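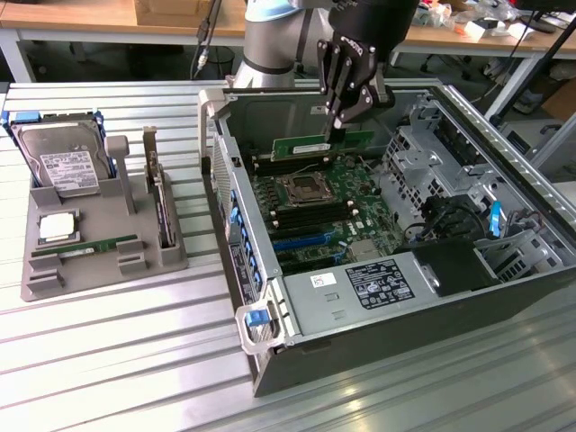
Projektbericht: Speichermodule bestücken mit dem Roboterarm

Angefangen hat alles im Januar in der Gemeinschaftswerkstatt Gruvgate, mit einem ausgemusterten Server und der Frage, ob unser Arm einen Speicherriegel in den Sockel bekommt. Die Projektgruppe Munton (drei Leute aus dem vierten Semester, betreut von Frøydis Rustad) hatte dafür ein Semester Zeit und 400 Euro Budget.

Aufbau

Das Gehäuse liegt seitlich auf der Nutenplatte, links davon steht unsere Teileaufnahme aus dem 3D-Drucker. Auf die sind wir richtig stolz! Festplatte, Prozessor und Speichermodule haben dort jeweils ihren festen Platz, der Zweifingergreifer fährt also immer dieselben Positionen an. Den ersten Entwurf mussten wir verwerfen – die Schlitze waren zu eng, und die Module verkanteten beim Herausziehen.

Ablauf

Der Arm greift das Modul an den Schmalseiten, hält es senkrecht über die Steckplätze und senkt es langsam ab. Die letzten Millimeter sind die spannendsten. Unsere Steuerung Viklund begrenzt die Kraft auf 80 Newton und bricht ab, sobald das Modul schief aufsetzt. Das Programm hat inzwischen 2271 Zeilen, die Hälfte davon Fehlerbehandlung.

Stand

Speicher klappt, und beim ersten sauberen Einrasten haben wir laut gejubelt! Der Prozessor fehlt noch, den wollen wir im nächsten Semester mit einem Sauggreifer angehen. Die Druckdateien der Teileaufnahme liegen auf dem Werkstattrechner im Ordner Prondau.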